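Moving the greenhouse sensors off the old hub

April 11, 2023
By Nic Giolla

Print this page | E-mail this page

I finally moved the sensors in the greenhouse and the shed over to the new gateway. It took two evenings. The old hub had been dropping readings since August, and I had got used to seeing holes in the graphs, so it was overdue.

For anyone who hasn't read the earlier posts, the set-up is small. There are five sensors: three for temperature, one for soil moisture and one on the water butt. They all reported to a hub in the kitchen, which passed everything on to a hosted dashboard. The dashboard was fine. The hub was the weak part. It held very little in memory, and if the broadband went off for longer than a few minutes it threw away whatever it was holding.

The replacement is a Zanerier gateway, bought second-hand from a man in Prornlow who had taken it out of a cold store. It keeps readings on a card and sends them when the line comes back. I pulled the network cable out for an hour to test that, and when I plugged it in again 578 readings went up in one go with the right times on them.

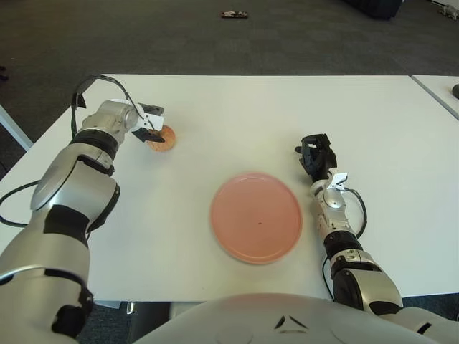
Getting the sensors to join was slower. The gateway wants each one registered by its serial number, and the numbers are printed on the underside in very small grey type. Two of mine had been glued down. I got them off with a paint scraper and have put them back with screws, which I should have done in the first place.

The other job was the alert rules. On the old system I had one rule per sensor, and each sent an e-mail every time a value crossed the line. On a cold night the greenhouse hovers either side of the limit for hours, and I once woke up to nearly 1000 messages. The new rules wait until the reading has been below the limit for ten minutes, send one message, and then keep quiet until it has gone back up by two degrees. So far I have had four alerts and all of them were worth having.

I did make one mistake. I left the gateway on its factory password overnight while I was copying the settings across. I don't think any harm came of it, but I wiped it and started again the next day — change the password before you do anything else.
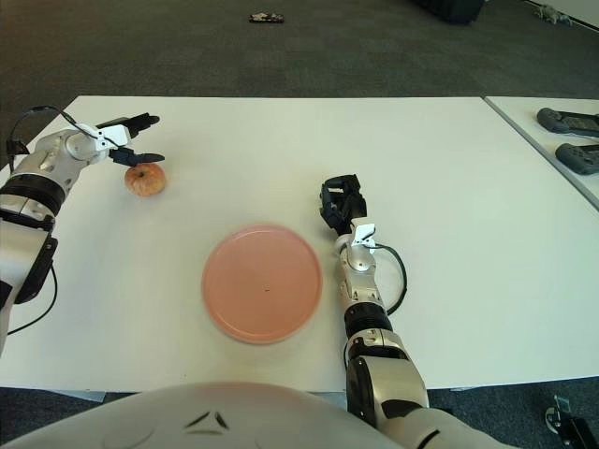
An apple and a pink plate on the white table.

Battery life is the thing I can't report on yet. The sensors now send every five minutes where they used to send every two, so it ought to be better. The one on the water butt has always been the worst because the signal has to get through the shed wall. I may move the gateway to the back bedroom if it keeps struggling.

I also want to switch the greenhouse heater from the dashboard. The gateway has a relay output, but I would like a thermostat on the heater itself as well, in case the gateway locks up with the relay on. That will be a separate post once I have the parts.

Recent posts
Running cable to the shed at Etstead
Cheap soil moisture probes after one winter
Exporting old readings to a spreadsheet
Why I gave up on the kitchen display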